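Care of Woven Placemats and Everyday Table Settings
Household Advice Sheet — Rillby Home Advice Service
Revised 7 Oct 2018

This sheet sets out the recommended care of woven placemats, plain tableware and cutlery with wooden or wood-effect handles. It is intended for private households and for small dining rooms in which the same table is laid every day.

Before laying the table

Shake each placemat out of doors or over a sink. Crumbs settle in ribbed and patterned weaves and are difficult to remove once they have been pressed in by a plate. A soft dry brush, worked along the ribs, will lift what remains.

If a tablecloth is used under the mats, smooth it from the centre outwards and allow it to hang evenly. Dark cloths show lint readily and should be gone over with a damp hand or a lint roller before the mats are put down. New dark cloths should be washed separately twice before being used beneath a pale mat, as loose dye may transfer where a drink has been spilt.

Placing the setting

The plate is placed in the middle of the mat, with the fork on the left of the diner and the knife on the right, the blade facing the plate. Leave 2 cm between the rim and each handle. The cup or glass stands above the knife. Where children are at the table, the drink may be moved a little further in, so that a sleeve does not catch it.

A large mat may be laid square to the table edge or at an angle. On round tables the angled position often allows more room between neighbours. Whichever is chosen, all mats on the table should follow it.

Cleaning woven mats

Woven mats of synthetic yarn may be wiped with a cloth wrung out in warm water and a little washing-up liquid. Wipe in the direction of the weave. Rinse the cloth and wipe again. Do not fold a mat while it is damp; lay it flat on a towel until both sides are dry.

Cotton and linen mats should be washed according to the sewn-in label and pulled gently into shape while wet. Mats of paper yarn, such as the Podberg type, must not be soaked. Blot any spill at once and stand the mat on its edge to dry.

Tomato, turmeric and red wine stains on pale mats respond best to prompt treatment. Apply cold water first, then a paste of bicarbonate of soda. Leave the paste for 7 minutes and remove it with a damp cloth. Test a corner beforehand.

Cutlery with wooden handles

Knives and forks with wooden handles should be washed by hand and dried immediately. They should not be left standing in the sink, and the dishwasher is to be avoided unless the maker states otherwise. Handles which have become dull may be rubbed with a small quantity of food-safe oil — a few drops on a cloth will serve for a full set. Handles of moulded plastic with a wood-like finish need no oil.

Matt plates

Matt glazes mark more easily than glossy ones. Grey lines left by cutlery are usually traces of metal on the surface and can be removed with a mild cream cleaner. Rinse well. When stacking, place a sheet of kitchen paper between plates.

Storage

Store mats flat in a drawer or rolled loosely with the patterned side outwards. Heavy objects should not be kept on top of them. Children's toy tableware and play food are best kept in a separate box with a lid.

Further advice is given in Sheet 527, Tablecloths and Napkins. 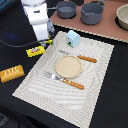 A pale woven mat on a black cloth, with plate, knife and fork, and a toy milk carton above the knife.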